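Asociación de Vecinos Zondwood
Acta de la reunión ordinaria, 2025-12-28

Asisten: Tamara Lysenko (preside), Gilles Jacquet, Njoroge Kariuki. Excusa su ausencia Chang-ho Hong.

1. Se lee el acta de julio y se aprueba sin cambios.

2. Huerto. El señor Jacquet informa que la compra de semillas costó casi 200 euros. Queda pendiente la factura de la manguera – él la pedirá otra vez a la tienda Temba.

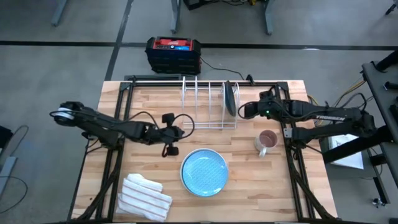
Mesa de madera clara con escurreplatos.

3. Cuota. Se propone subirla 5 euros al año. Votan a favor todos los presentes.

4. Ruegos y preguntas. El señor Kariuki pide que la puerta del huerto se cierra con llave por la noche. Se acepta.

Toma nota: G. Jacquet.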